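Household Skills Workshop
Handout 3: Folding and Stacking Mixed Clothing

Posted 4/17/23. Bring this handout to the practical. The reading is in the Ikham course pack, page 237.

What this handout covers

Last time we dealt with flat items: tea towels, pillowcases and napkins. Clothing is harder because every piece has its own shape and the fabrics behave differently. Today we work with a small mixed load of soft tops and trousers, and the job is to get from a heap on the table to a stack that will fit a drawer or a shelf.

You will need a clear table at about hip height and your own load of at least four pieces. Please include one pair of light-coloured trousers and something dark in a knit or jersey. Nothing with beads or pleats this week.

Terms

Load: everything you bring to the table.
Stack: pieces put one on top of another, folded or not.
Front edge: the side of the stack that will face you on the shelf. Put a fold there, not a hem.
Waiting piece: anything on the table that has not been folded yet.

Part A. Reading a stack

Before you touch a stack, work out which pieces are holding their shape and which are not. Start at the bottom and go up. A firm fabric folded in layers will usually show several edges at the front, and you can judge from those whether the layers line up. A soft knit dropped on top will hide a good part of what is underneath, so look at the sides as well.

The dark piece on top of the stack in the first picture is bunched up, while the cream trousers under it have been folded. A little teal fabric is visible at the very bottom. Leave the two lower pieces where they are and take off only the top one. Pulling the whole stack apart to fix one piece is the most common way to waste time in this unit.

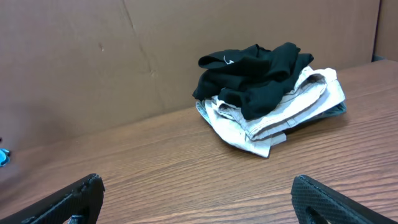

Part B. Straightening a soft garment

1. Lift the garment clear of the stack and lay it in the middle of the table.
2. Find the two ends. On a top these are the shoulders and the hem; on trousers, the waistband and the cuffs.
3. Take one end in each hand and draw them apart until the middle stops sagging. Don't stretch it. Jersey will give a lot further than it should.
4. Lower it and smooth from the centre out, using the flat of the hand.
5. Fold the sides in, then fold up from the bottom in halves or thirds to suit your shelf.

Keep waiting pieces towards the back of the table and finished ones in a far corner. In the second picture the light blue piece is at the upper left and the folded clothes are at the upper right, which leaves the centre for the black garment being held out at both ends.
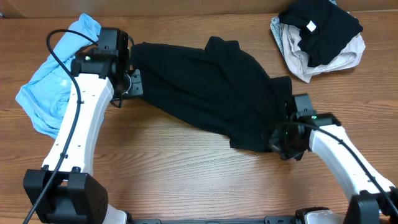 Fig. 2. Black garment held at both ends, with the folded pile at upper right.

Part C. Building the stack

Heaviest piece at the bottom, lightest on top. Trousers make a good base. If you are mixing dark and light colours, check that the dark pieces have been washed a few times first — new black cotton can leave colour on cream.

Line up the front edges and let the back be uneven. Turn labels in where you can. Stop at 8 pieces, fewer for thick knits, as a tall stack leans and the bottom piece creases.

Shelf and drawer sizes

We use two storage units in the practical. The Pestel drawer is 386 mm wide and takes two stacks side by side if the sides are folded well in. The Ragab shelf is deeper, so fold trousers in halves there and in thirds for the drawer. The Pesano folding board can be borrowed from the front bench, but learn the method by hand first.

For the practical

Fold your load once, unfold it, and fold it again for the other storage unit. Write down which piece gave you the most trouble and at which step of Part B. Hand in your notes with this sheet at the end of class. Handout 4 covers socks, underwear and fitted sheets.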